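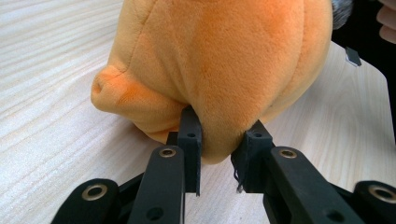 How many demonstrations does it take before a learned policy can pick up something soft?

For one object on one table, we needed 500 before the results stopped jumping around between training runs. For soft things in general I don't have a number, and the 2096 episodes we have now are not enough to give one.

I've been meaning to write up how the collection went, mostly for the two or three people who keep emailing me about it. The project is called Rirar. It's small. Sanne Van der Linden handles the training side, Povilas Krūmiņa keeps the hardware going, and I do most of the recording, plus whatever else comes up. We use hand-held grippers with a camera mounted on them, so a person does the task directly and the arm only comes in later, when there is a policy to test.

The first batch was all hard objects. Mugs, blocks, a tape dispenser, a set of plastic jars. Those went quickly. You close the fingers, the object stays the same shape, and you move it where it needs to go. Sanne had a policy working on the jars in December, and we assumed plush toys would be a matter of adding more of the same.

They weren't. A soft toy changes shape when you press it, and it changes differently depending on where you press. If you squeeze a rounded part of the body, the stuffing moves away from the pads and you end up holding mostly fabric. If you go for a limb, the rest of the toy swings. The outline the camera gets is never quite the same twice, even when the toy is put back in the same place.

There is also the problem of the toy covering everything. With the camera on the gripper, a plush held close takes up a large part of the view, and the policy has much less table to go by. Sanne spent a couple of weeks on this. Her first idea was to crop the images. It made things worse. What helped in the end was recording more approaches from farther out, so that the policy had seen the table and the target before the toy got in the way.

These are the rules we settled on for recording soft objects. I've changed them several times and will probably change them again.

Start with the gripper open and well away from the toy. Hold still for a moment before moving.

Close slowly. People who are used to the hard objects snap the fingers shut, and on a plush that bunches the fabric before there is any real hold.

Pick one grip and stay with it. If it slips, let it slip, put the toy down, and end the episode. We keep those and label them as failures. Early on we were regrasping in midair and saving the result as a success, and the policy learned to fidget.

Vary where you grab. Body, head, limbs, from the side, from underneath. The underside is awkward for the wrist and everybody avoids it, so I now put it on the sheet as its own line.

Turn the toy between episodes. Set it down without arranging it.

Check the pads. Threads and fuzz get caught on them, and Povilas asks that they be pulled off between sets. One session with a lot of lint on one pad had more slips than usual. I can't prove the lint did it.

A set is 4 objects, one grip type each, and then a break. I used to do longer sets and the last part of every one was bad. When I went back through the recordings I could tell from the speed of the approach where I had started to get tired. Most of that was thrown out, which was annoying, but it was the right call.

Labeling took longer than I had planned for. We tried a tool called Mrema for marking the start and end of each grasp, and it does fine on rigid objects, where contact is easy to spot. On plush it was often early. A pad brushing the nap looks a lot like a pad pressing into it. I ended up marking contact by hand, using the finger width together with the video. My rule is that contact starts when the fabric visibly dents. Sanne would prefer a threshold on the width signal. We haven't settled it, so the files currently carry both labels.

The second 500 went better than the first. I was more consistent, and the sheet made it harder to drift into doing the same easy grab over and over. Sanne's latest run handles two of the toys well and is poor on anything with long limbs. It tends to go for the limb when the body is right there. I suspect that is my fault, as I like grabbing limbs and there are a lot of them in the early data.

A few people have asked whether we'll share the recordings. The hard-object set is on Jovska already, with the labels and a short readme. The plush set will go up after the contact question is sorted out, and I don't want to promise a month. If you need it sooner for something specific, write to me and I can send a part of it with both label columns left in.

Next on the list is cloth. Povilas has new pads coming from Furkevus with a softer face, and I'd like to redo some of the plush episodes with them before moving on, using the same toys and the same sheet. Sanne thinks we should go straight to towels.

Posted Aug 3, 2023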